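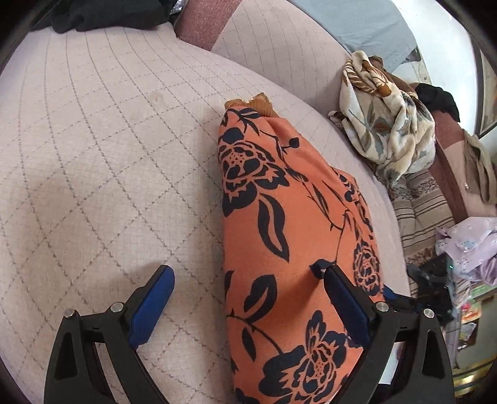
Zeturden held its second open day last month, and I went mostly to see how a small company trains a machine to fold laundry. The part I cared about was the hand-held gripper, the same kind of jaws the robot has, except a person carries it through the job while it records. For the demonstration they had put the clothes out on ordinary furniture, which I liked. The piece I watched was orange with big navy flowers, already folded and lying lengthwise, with a mustard trim sticking out at one end. The two fingers have blue pads on the inside, and those pads are the only part that is meant to touch the cloth.

I got there early, parked behind the Turunen building and followed the paper signs up to the second floor. Coffee was in the hall. There was a short talk first, given by Chae-won Cha, and it was better than most talks of this kind because she skipped the company history and went straight to the problem. Boxes are easy. A box is the same shape every time you pick it up. A shirt has a new shape each time, and the robot has to decide where the edge is before it can do anything else.

Their answer is to collect a lot of examples by hand. The project is called Urden and it started in March. They have 2,000 recordings so far, each one a single fold or a single pick, and she said they will need many more before they let the arm work without someone standing next to it. I asked how long a recording runs. The average is 17 seconds, so a person can do a good number in a morning, but the hand gets tired.

They let visitors try it. The grip is heavier than I expected and the trigger is stiff. My first try picked up two layers when I only wanted one, and my second let go too soon. You have to come in low, open wide, and close slowly. If you close fast, you push the fabric away from you. I got a clean pick after a while and felt pretty good about it. 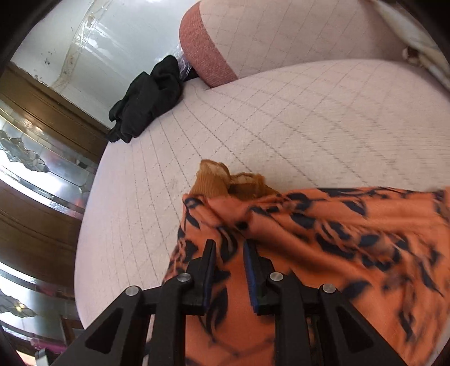 Chae-won Cha told me that slippery fabric is where most of their bad recordings come from, and that they keep the bad ones, labeled, so the software has something to compare against. She also said new people tend to look at the tips of the fingers when they should be looking at the cloth just past them. I tried it her way and it helped.

The arm itself ran in the next room – a Ralameck unit bolted to a bench, folding dish towels. It did well with those. It was slow, and it stopped twice to wait for someone to flatten a corner, but the finished towels were square enough that I would have put them in my own drawer. They did not run it on clothing, and when a man near the front asked why, he was told it isn't ready.

I stayed until they started stacking the chairs. There is another open day planned for the spring, and I put my email on the list. Parking was free, by the way, but the elevator was out, so plan on the stairs.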